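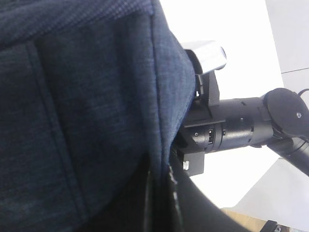
By Covadonga Olmedo, Plokura press office
October

PLOKURA PUTS 119 HOURS OF CLOTH HANDLING ON THE RECORD, MOST OF IT SLOW

Plokura has finished the first round of recordings for Mukent, its project to teach robot arms to handle soft goods. The collection runs to 119 hours. Viewers hoping for a thriller should know that one popular stretch concerns the folded edge of some navy fabric and a metal gripper finger close beside it.

Each example is made by a person steering the arm through a task while the cameras and joint sensors record. The learning system then studies the lot and tries to work out what the person had in mind. Seven operators took turns at the controls, in shifts of 30 minutes, after which even patient people begin to take fabric personally.

"A steel block is where you left it," said Alina Olteanu, who leads data collection. "Cloth has opinions. We wanted over 200 fumbled grasps in the set, and I am proud to say the team met that target before lunch."

The fumbles stay in, labeled as such, so that the system also learns what a bad grip looks like. Demetrio Pacheco, who checks the labels, described the job as "watching my coworkers fail in slow motion, with a spreadsheet."

Recording moves next to zippers and drawstrings. Operators have been informed.

Research groups may request access to the first round through the Plokura press office.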